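Speaker notes: Do small labels still need an EP every spring?

Start cold, no bio. They have the program for that.

Open with the Wernura release plan from last year. Four EPs out of one bedroom studio, each announced as the one that would break the singer. Ask who in the room can hum anything from volume three. Wait. Let it get uncomfortable.

Then the numbers. Volume one sold 517 downloads in its first month. Volume four sold 121. Melati Ong, who ran the label's mailing list, says the drop was all down to timing. I doubt it, and I should say so. The list had grown between the two. More people were told and fewer of them cared.

Slow down for this next bit. A press release that says an artist "shows no sign of slowing down" tells you how often he records. It tells you very little about the songs.
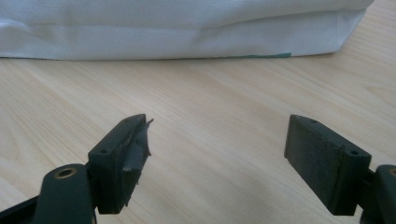 Garkari, 15th April

The second half was added after the run-through, when Shoaib Qureshi told me I was being unfair to producers. Maybe. Play 12 seconds of the Destell riddim, then three different vocals on top of it. All three went out as "exclusive." Ask what the word is doing there.

Thulani Matlala will probably object from the floor that riddims have always been shared. Agree with him — he's right, and I own most of those records. My complaint is with selling a shared rhythm as a one-off.

Streaming promoters: keep this short, I get angry. One offered Ebbe Fjeld 200 playlist spots for a flat fee. He asked for the names of the playlists and never got a reply. Don't name the promoter.

If time allows, the Nordin sound system story. Torbjørn Isaksson played an unreleased dubplate in March and people asked him for it all night. No EP, no artwork, no email blast. One good night doesn't prove much either, so don't oversell it.

Skip the slide on radio if we're running late.

Questions. Somebody will want to know what I'd do with a new singer. Answer: two songs, played out loud to strangers before anyone writes a word about them.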